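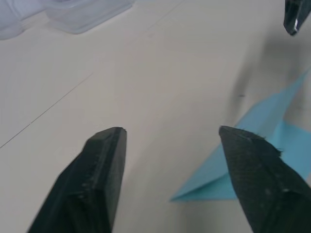

Que papel convém às dobras em ponta? Um papel liso e fino, de 90 g/m², que guarda o vinco sem rachar.

3.2 Dobragem

As peças foram dobradas em papel azul-claro da Plondley, sobre um tampo claro, com intervalos de 30 segundos entre vincos. A forma intermédia – plana, com uma aba em ponta – serviu de referência (Figura 2). 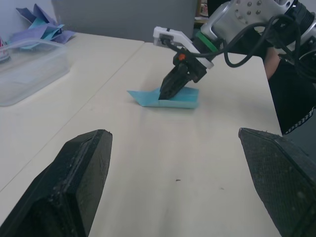
Piret Sproģis observou, na revisão do protocolo, que a segunda camada devia ser vincada antes da aba, e a ordem foi alterada.

Figura 2. Papel azul-claro dobrado, com aba em ponta, no centro da mesa.

O tampo foi limpo antes de cada série, e as folhas com vincos duplos ficaram fora da análise.

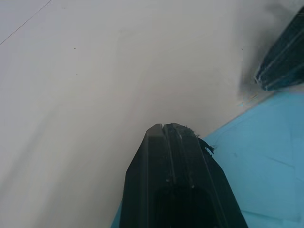 Quantas folhas entraram na análise? Entraram 170, todas do mesmo lote.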